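Reports > Grurard Field > Hangar 4 Upgrade > Progress to funder

Hi Elsa,

Gøran says you wanted this before the board packet goes out, so this covers everything up to 22nd August. I'll try to keep it shorter than the last one (sorry about that, I got carried away with the drainage).

The big news is the roof! The old panels over the north bay are all off and the new ones are on as far as the door line. Boström had a crew of 30 on it for most of the summer and they've been a pleasure to work with, even when the wind shut us down for 6 days in a row and everybody was grumpy. The south bay is next. I'd love to tell you it'll go just as fast, but the steel over there is older and we've already found two purlins that need replacing. Holger Forsberg did the inspection and his notes are in the shared folder under Structural.

Power is a mixed story. The new main panel is in and signed off. The ground power outlets along the east wall are wired but not live, and they'll stay that way until the converter from Nulton shows up. It was promised for July. I call them every week, and I've been told it has shipped three times now, so I'll believe it when I see a truck.

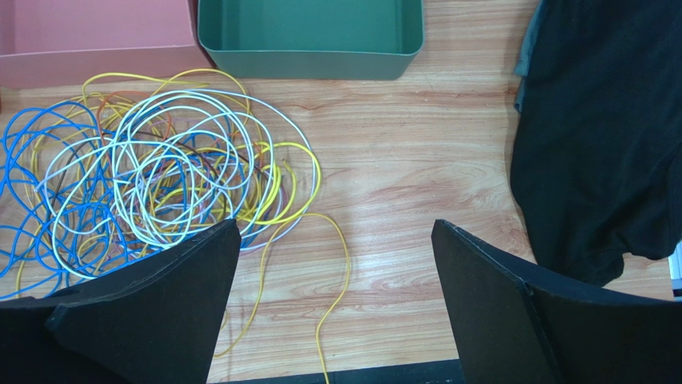
We did use the waiting time to pull new data cable to the parts store and the inspection office, which was down for the fall anyway, so that one's early. The mechanics can finally open a maintenance manual on a tablet at the aircraft without walking back to the front desk to get a signal. You wouldn't believe how happy people are about this. I've had more thank-yous for the Wi-Fi than for the roof.

Money: we've spent 65 percent of the grant. The purlins will come out of contingency, and Randi Midtbø is working up the exact number with Boström right now. My gut says we're fine, but I'd rather you heard it from her with the quote attached. The one line I'm watching is the door motors. Molteo held their price for us through the end of this month and I need your okay on the change order before then. It's the last page of the packet, one signature, and please don't let it sit in somebody's inbox!

On the hiring side, we said we'd add apprentices once the north bay opened, and we've taken on 4. They started on sheet metal and interior panels and they'll rotate through the other shops over the winter. Two came straight out of the evening course at the community college, so that link you helped us set up is paying off. I still don't have an avionics lead. We made an offer in the spring and lost the guy to an airline with a much nicer relocation package, and the applications since then have been thin.
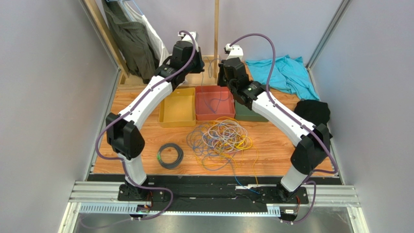 A few things I owe you from last time. The fire suppression test got moved again, this time at the inspector's request, and I don't have a new date. The ramp repair outside door two is finished and painted. The noise complaint from the houses past the fence is closed; Hedvig Halvorsen went over and talked to them, and we've agreed not to run engines after supper.

Next up is the south bay roof, then the doors, then moving the tool crib back to where it belongs. If the converter shows up in the next few weeks I still think we can have both bays in use by December. If it doesn't, the north bay will keep running on the old ground carts, which works okay but is loud and slow.

Call me about the change order, mornings are best.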